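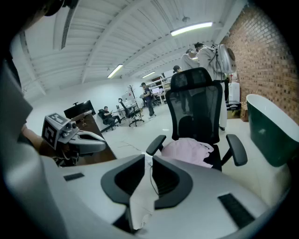 Our collection hall at the Kadard site in Oststead, with two of the hand-held grippers at the front.

Participants wanted: recording everyday hand tasks for robot learning

Vedamel is looking for 18 people to help us record examples of ordinary work done by hand. The recordings are used to train a learning system, which will later control robot arms in homes and small workshops. The project has the name Carrasco and it runs at our Kadard site in Oststead.

What you will do

You hold one gripper in each hand and use them in place of your fingers. With them you fold cloths, put things into boxes, open cupboards, clear a desk and do similar small tasks. Each task is repeated many times, and every time the objects are put in a slightly different place. We do not ask you to be quick. We ask you to move in a calm and natural way, and to tell the session leader when something went wrong. Failed attempts are also kept, but they must be labelled as failed.

Until today the Carrasco collection contains 3253 recordings. Most of them were made by our own staff, and the system has learned our habits too well. Therefore we now wish to have people of different height, age and way of working. Left-handed persons are especially welcome.

Who can apply

You should be at least 18 years old and able to stand for longer periods, with short breaks. You need normal use of both hands and wrists. If you have had an injury of the hand or the shoulder, please write this in your application, so we can discuss it before you travel. You do not need any technical knowledge. Instructions are given in simple English.

Time and payment

Each participant comes for 4 sessions in April. One session pays 68 euros, and the first one, which is mostly training, is paid the same as the others. Travel inside Oststead is included in this sum. You may stop at any moment and you will be paid for the sessions you have begun.

Please note

The hall is shared, and several groups may be working in it at the same time. Wear closed shoes and sleeves which can be pushed up, and leave rings and bracelets at home. The cameras on the grippers may record your hands and arms, and also other people in the hall. You will receive a consent form before the first session; please read it at home and bring it signed.

How to apply

Write to the Carrasco team at Vedamel with your name, your age, your height, which hand you write with, and the days in April when you are free. A CV is not necessary. Applications are read in the order in which they arrive, and we answer to all of them, also when the places are already full.

Published 13 March 2021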